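Drustgate towel library to reopen at larger premises in August

June 28, 2024

A lending scheme that supplies clean towels and bedding to families in temporary housing in Drustgate will move into the former Leitão shoe shop in August.

The Drustgate Linen Library has run for two years from a back room in Plevitz Street. It lent out 2,420 items last year, most of them bath towels and children's towels, and has outgrown its shelves.

Filipa Valente, who set up the scheme, said the new address would give it a proper sorting area and a counter where people can collect their parcels without queuing on the stairs.

"We had sheets stacked in the corridor all winter," she said. "The shop has shelving on three walls and a door wide enough for a pushchair."

The scheme lends towels, sheets and blankets for up to six months. Borrowers can keep children's items if they wish. At the last stock check there were 436 towels on the books, and 432 of them were fit to lend. The other four have gone to an animal shelter.

Towels are washed at the Donel launderette, which gives the library a reduced rate, and are then folded by size. Bath towels go out in cotton bags. Smaller towels are folded flat into shallow trays, one for each child in the household, so that parents can see at a glance which is which.

Catarina Rocha runs the folding sessions and has written a one-page guide for new helpers. It asks them to fold towels with the corners together, to keep any picture or pattern facing upwards and to put aside anything with a pulled thread.
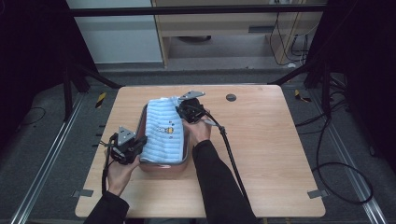 A striped blue children's towel folded in a pink tray, with its small cartoon motif on top.

The library is asking for towels in good condition before the move, especially hooded baby towels and flannels. It has enough double sheets and cannot take pillows or duvets.

Donations can be left at the Plevitz Street entrance between 10am and 3pm until the end of July. The old room will close for a week while stock is moved, and parcels already booked for that week will be delivered to borrowers at home.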